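## Section 4: Setting Up the Console for a Game

By now the scoreboard should be on its posts and the power should be on. If either of those is still a matter of opinion, go back to Section 3. The rest of this section covers the Sturnar console, the gray handheld unit that tells the board what to show, and assumes you have a softball game to score and a line of parents who will let you know how you're doing.

### 4.1 Before you leave the house

1. Charge the console overnight. A full charge covers a doubleheader with something left over for arguing.
2. Check that the spare cable is in the case. The spare cable is the short one. The long one belongs to the speaker and will fit the console just well enough to ruin your afternoon.
3. Load the rosters (see 4.3). You can do this at the field, but you'll be doing it with one thumb while somebody's grandfather explains the infield fly rule.

**Note:** Consoles shipped with the Plimard carrying case have a second pocket under the flap. Check it before ordering replacement parts.

### 4.2 Pairing the console with the board

1. Stand where you plan to sit during the game. Pairing from right under the board proves very little.
2. Hold down **POWER** until the screen lights up. Let go.
3. Press **LINK**. The screen shows SEARCHING, and goes on showing it for about 10 seconds.
4. When the board's name comes up, press **OK**. The name is printed on the label inside the board's service door.
5. Press **TEST**. Every segment on the board should light at once, giving both teams a score they have never come close to.

If some segments stay dark, write down which ones before you press anything else. Section 7 will ask, and it won't take "the left part" for an answer.

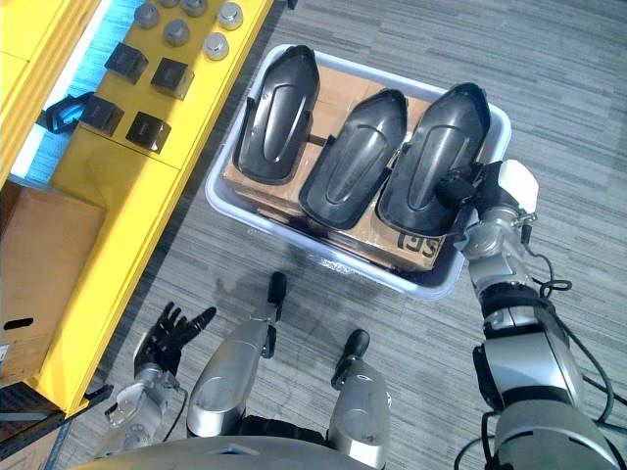
At a complex with more than one diamond you may see several board names in the list. Scroll to yours. Pairing with a neighboring board is easy to do, and the people scoring that game will come over to discuss it. To back out, hold **LINK** and **CLEAR** together until the screen goes blank, then begin again at step 2.

**Caution:** Don't open the service door while the board is powered. The label can be read with the power off, and so can this manual.

### 4.3 Loading the rosters

The console holds two rosters, HOME and VISITOR. You can type them in by hand or bring them over from the Monditz league software.

**By hand**

1. From the main menu, choose **TEAMS**, then **HOME**.
2. Type the team name. The board has room for 12 characters. Teams with longer names have had plenty of time to think about that.
3. Add each player by uniform number, then last name. Press **OK** after each one.
4. Set the batting order with the arrow keys.
5. Do the same for **VISITOR**.

**From Monditz**

1. Connect the console to the computer with the short cable.
2. In Monditz, open the game and choose **Send to Console**.
3. Wait for both progress bars to finish. The second one starts only after you've unplugged the cable in your head, so leave your hand where it is.
4. Read through the lineup on the console screen. Monditz sends the lineup as it was last saved, and coaches have been known to have further thoughts.

A player with two numbers (it happens, usually after laundry) should be entered under the number she's wearing. You can merge the records after the game. 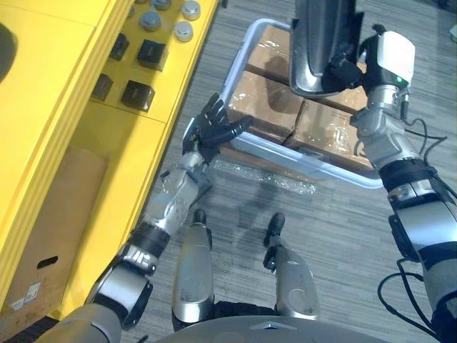 Substitutes go at the bottom of the list, with the batting position left blank. If you fill in a position by mistake, the console will expect that player to bat and will wait for her with great patience. Move the cursor to the position and press **CLEAR**.

### 4.4 Game settings

Most of these stay put all season. Check them anyway if anyone else has had the console.

- **INNINGS:** Set this to your league's number. The board adds extra innings by itself when the score is tied.
- **RUN RULE:** Off unless your league uses one. When it's on, the console beeps once the margin is reached. It doesn't end the game, as that job belongs to the umpire, who will have noticed.
- **TIME LIMIT:** Counts down from the first pitch. Start it with **PLAY**, and don't start it during the anthem.
- **BRIGHTNESS:** Use 2 for evening games. Higher settings are meant for full sun, and the outfielders will thank you for leaving them there.
- **CLOCK:** If the console has been in a closet since July, the clock will have stopped. A year reading of 1927 means the backup battery is flat. The console will still score a game, though the season file will sort it ahead of everything else you've ever played.

To replace the backup battery, see Section 8. The part is also stocked by Ramanauskas, under the same number as the one for the older console.

### 4.5 Final check

1. Give the home team one run. Look at the board, then take it away again.
2. Run the count up to a ball and a strike and press **NEXT BATTER**. Both should clear.
3. Press **SWAP** once. The batting arrow should move from the visitors to the home side. Press it again to put it back.
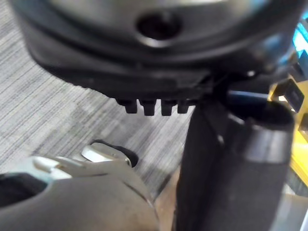

Page 12

4. Press **LOCK** if you're going to set the console down. A locked console ignores every key except **LOCK**, and will sit through a spilled soda without awarding anybody a run. (It may not sit through it in other ways. See the warranty.)
5. When the umpire calls for play, unlock the console and press **PLAY**.

**Caution:** Don't use **RESET** to fix a wrong score. RESET clears the game, the lineups and the pitch counts. For a wrong score, use **UNDO**, which steps back one entry at a time and can go all the way to the first pitch if it's been that kind of day.

If the board and the console disagree during a game, the console is right. Press **RESEND** and keep scoring. If the console and the official scorebook disagree, go with the book, and fix the console between innings.

Instructions for saving and exporting a finished game are in Section 5.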